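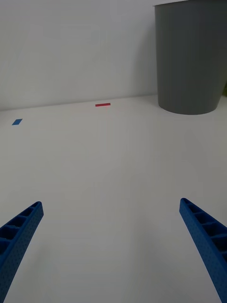
How many cups should go out for one small can?
Two is plenty. One can shared between two large cups leaves loads of room at the top, so there's space to pour without rushing.

2021-05-18

Table layout for the Prolent drinks trial. Really pleased with this one! The old layout in January had everything lined up along the front and you were forever reaching over one thing to get at another. Cups at the back, can in front, and it all suddenly makes sense.

Rule for now: can stays shut until the cups are in position. I like it upright with the tab easy to get at, and both cups side by side well behind it.
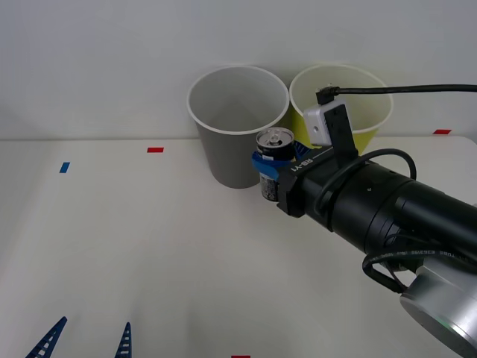 Zamgate / Serving & Tableware Workshop / Bench notes

The big paper cups are lovely to work with. Wide mouth, rolled rim, and the grey and yellow-green pair can be told apart from right across the room. I'd happily use these two colours for every trial from now on. We have 80 left from the Haria order. They also do a carton of 4,000, which is tempting, but where would we put it?

Opened can goes back in the middle, in front of the cups and more or less between them, so it's the same reach to either. Tape markers stay down the whole time. Please don't peel them up when wiping round!
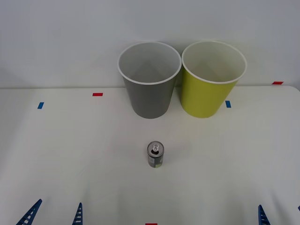 Filed under: LAYOUT - CUPS AND CANS

Tried the pair nearly rim to rim and I think it's a keeper. They read as a set, and you can swing from one to the other in a single go. Still need to check that lifting one doesn't nudge its neighbour once there's drink in it.

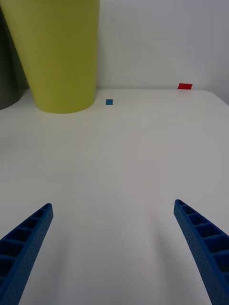 Spacing is what I want to sort out next. Singhal sent over a spacing card with a 10 mm step and I'd like to run it on both cups, starting from touching and working outwards. Measure at the base as well as the rim - the sides taper, so even with the two standing this close there's a narrow gap between the bodies and a bit of white table showing at the bottom of it. The card ought to slide in there nicely.

To do: write the spacings on the back of the card, find more of the red tape, and try the same layout with the cups swapped over.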